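Speaker notes: Perception and planning on a cluttered counter
Session slot 17, April workshop

Slide 1. Scope
This talk covers the software between the camera and the motion command in Brutix, our simulated kitchen. The low-level controller is Ritva Lehtinen's and is covered in her notes. Skip the architecture diagram if the previous speaker runs over.

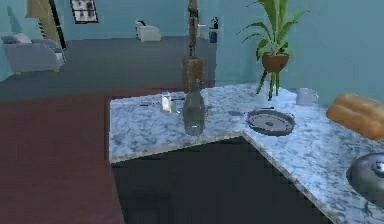
Clutter cost is computed per cell on the support plane. We inflate each footprint by a fixed margin and let the planner pay for passing through the inflated zone. Transparent objects are the weak case: the depth stage takes the clear bottle as a column of missing returns, and the white carton right behind it gets merged into the same hole. Say this slowly. Mention that the merge is handled by a class prior, and that the prior is hand-tuned.

Slide 2. Nested objects
The scene graph needs a parent for everything. A plate in a pan is a child of the pan, and the small brown item on the plate is a child of the plate. Flinder, our grasp sampler, used to propose grasps on the plate rim that collided with the pan wall. It now checks the whole parent chain.
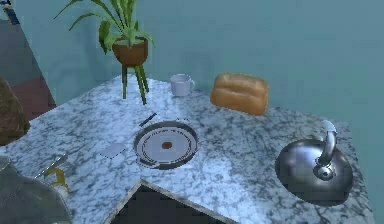
Slide 3. Replanning budget
Limit is 120 ms per cycle. Over 188 test episodes the planner stayed inside it except when the target was close to a counter corner. The kettle is the standard test there: reflective body, arched handle, short distance to the drop-off.

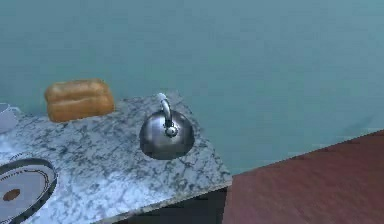 Hanyu Mao
Motion planning lead, Lurnus

Closing points: the edge term is a soft cost and should be a hard constraint. The fix is in review with Lenni Juntunen. Questions about the renderer go to Titilayo Akande.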